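La despensa de casa tiene 16 metros lineales de balda y, hasta octubre, ningún criterio. Llevaba tiempo queriendo escribir sobre rotación de existencias a escala doméstica, un tema que en los almacenes está resuelto desde hace décadas y que en las cocinas se gestiona de memoria. Lo que sigue es el registro de lo que he montado, con los errores incluidos.

Una estantería de malla negra con baldas de madera clara, sobre mesa blanca:
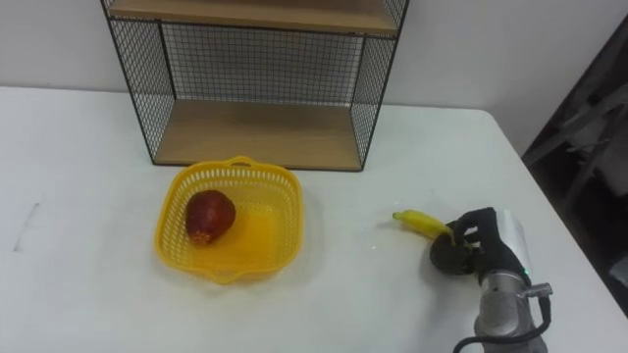
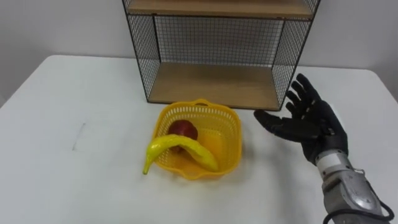 ## Punto de partida

El inventario inicial dio 286 unidades. Cuento como unidad cualquier envase cerrado o abierto: un paquete de lentejas es una unidad, un tarro de comino también. No pesé nada en esa primera pasada. De las 286, había 50 con la fecha de consumo preferente superada, la mayoría especias, levaduras químicas y harinas poco habituales (castaña, trigo sarraceno, una de garbanzo comprada para una receta concreta).

Conviene separar dos conceptos que en las conversaciones se mezclan continuamente. La fecha de caducidad se aplica a productos muy perecederos y es un límite de seguridad. La de consumo preferente es un compromiso de calidad del fabricante: pasada la fecha, el producto puede perder aroma o textura, y la decisión de usarlo depende del estado y de la conservación. Casi todo lo que hay en una despensa seca pertenece al segundo grupo. De las 50 unidades tiré bastantes menos de las que esperaba. Las harinas integrales fueron fuera por el olor a rancio; el arroz se quedó.

## FIFO y FEFO

El método más citado es FIFO (*first in, first out*): sale primero lo que entró primero. Es sencillo y funciona si las fechas de los lotes siguen el mismo orden que las compras. En un supermercado esa hipótesis falla con frecuencia. Basta con coger un paquete del fondo del lineal una semana y uno de la primera fila la siguiente para que el orden de entrada y el de vencimiento se inviertan.

FEFO (*first expired, first out*) ordena por fecha de vencimiento. Exige leer la etiqueta al guardar, y ahí está todo su coste. En mi caso son unos segundos por producto, asumibles cuando se llega con una compra pequeña y bastante molestos con una grande.

Al final uso los dos:

- **FEFO** para harinas integrales, frutos secos, aceites, semillas y levaduras.
- **FIFO** para legumbre, pasta, arroz blanco, conservas, azúcar y sal. La sal, en rigor, no necesita nada.

La frontera la marca el contenido en grasa. Los lípidos se oxidan y lo hacen más deprisa con luz, calor y oxígeno. Un kilo de harina blanca tolera el desorden; 200 gramos de nueces molidas, bastante peor.

## Geometría de la balda

La profundidad es la variable que más condiciona el resultado. Con baldas de 50 cm de fondo, lo que queda atrás desaparece a efectos prácticos. Probé tres configuraciones.

1. Filas de fondo a frente, un producto por fila. Se carga por detrás y se retira por delante. Correcto en teoría, pero cargar por detrás obliga a sacar la fila entera. Duró lo que tardé en tener prisa.
2. Carga por la derecha, retirada por la izquierda. Los envases se desplazan lateralmente. Funciona bien con latas y tarros del mismo diámetro, mal con bolsas.
3. Contenedor extraíble por familia. Se saca entero, se carga, se vuelve a meter. Es la que sigue en uso para todo lo que viene en bolsa.

La segunda y la tercera conviven sin problemas. Las latas van en la balda a la altura de los codos; los contenedores, en las dos inferiores, donde se pueden sacar sin levantar peso por encima del hombro. Arriba quedan los repuestos cerrados y la olla grande.

## Etiquetado

Empecé con etiquetas impresas de la marca Prullton, formato pequeño, adhesivo permanente. Resultado malo: al rellenar el tarro hay que retirar la etiqueta anterior, y el adhesivo deja residuo en el vidrio. El alcohol lo elimina, pero convierte una tarea de un minuto en una de cinco.

Ahora escribo directamente sobre cinta de carrocero con rotulador permanente. Formato fijo: producto, mes y año de vencimiento, y una A si el envase original ya estaba abierto en el momento de trasvasar. El mes va siempre en dos cifras. No anoto la fecha de compra porque en seis meses no la consulté ninguna vez.

Un detalle sobre la posición: la etiqueta va en la tapa si el envase está por debajo de la línea de los ojos y en el lateral si está por encima. Parece obvio y tardé un mes en aplicarlo.

## El registro

Mantengo una hoja de cálculo con cinco columnas: producto, familia, cantidad, vencimiento y mínimo. El mínimo es el nivel por debajo del cual el producto pasa a la lista de la compra. Durante unas semanas intenté descontar cada salida en el momento y la desviación entre hoja y despensa creció igual, porque cocinando nadie quiere tocar un teclado. Lo sustituí por un recuento parcial: una familia por semana, 5 familias en total, con lo que el ciclo completo cierra en poco más de un mes.

Probé también Dadarent, una aplicación de inventario doméstico con lectura de códigos de barras. El lector es rápido. El problema es que el código identifica el producto y no el lote, de modo que la fecha hay que introducirla a mano y se pierde casi toda la ventaja. La exportación a CSV además separa los decimales con punto y los campos con coma, lo que en una hoja configurada en español requiere un paso de importación adicional. La desinstalé.

## Humedad y plagas

La despensa da a un muro norte. El termohigrómetro marca valores más altos en la balda inferior que en la superior, y la diferencia aumenta en invierno. He dejado una separación de dos dedos entre el mueble y la pared para que circule el aire — la sal dejó de apelmazarse, aunque cambié de tarro en las mismas fechas y no puedo atribuirlo a una sola causa.

Sobre la polilla de la harina: la medida con más efecto fue congelar las harinas y los cereales recién comprados durante varios días antes de trasvasarlos. Hay que dejarlos volver a temperatura ambiente con el envase cerrado, o condensan. Las trampas de feromonas sirven para detectar la infestación y poco más, ya que capturan machos.

## Pendiente

- Revisar los mínimos de legumbre, que están fijados para un consumo de invierno.
- Sustituir las juntas de goma de los tarros Skaltside. Las originales se han endurecido y dos ya no cierran.
- Decidir qué hacer con el té, que ahora ocupa una familia entera sin justificarlo.
- Comparar el precio por kilo del saco de arroz de Mousavi con el del paquete suelto, incluyendo el espacio que ocupa.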